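3.2 Household repair and the keeping of small goods

The survey was carried out in Grostbridge in July, in the streets on either side of the old canal. Households were asked which small goods they had mended, stored or thrown away in the past year, and where any repair had been done. Of the 900 households approached, 84 kept a full repair diary. The parish inventories, the earliest of which dates from 1770, were read alongside these diaries so that present habits could be set against older ones.

The inventories list kettles, clocks, bellows and lamps, often with a note of their condition. Items marked as broken were still given a value, and many were passed on by will. The clerks seem to have treated a damaged object as a store of parts, and the same view appears in several of the diaries, in which drawers of leads, plugs and switches are kept for years without a fixed purpose.

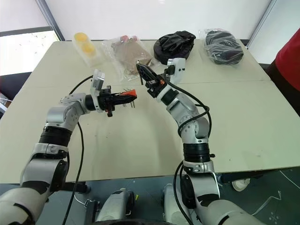
Figure 7. Work table with a held object.

Diary keepers drew a clear line between goods they would open themselves and goods they would take elsewhere. Lamps, chairs and garden tools fell into the first group. Radios, heaters and anything with a sealed case fell into the second, even where the fault was thought to be a minor one. Cost was mentioned less often than the fear of making matters worse. Older respondents were more willing to try a repair, but they were also more likely to have a shed or spare room in which unfinished work could be left.

Replacement parts were bought mainly by post. The Brorkero catalogue was the source named most often, followed by the Sotelo market stalls, where mixed boxes are sold by weight. Parts shipped from Asia were described as cheap but slow to arrive, and a number of entries record that the broken item had been given away before the parcel came. Such cases were coded as disposal, although the household had meant to repair. The effect of this choice on the totals is considered in section 4.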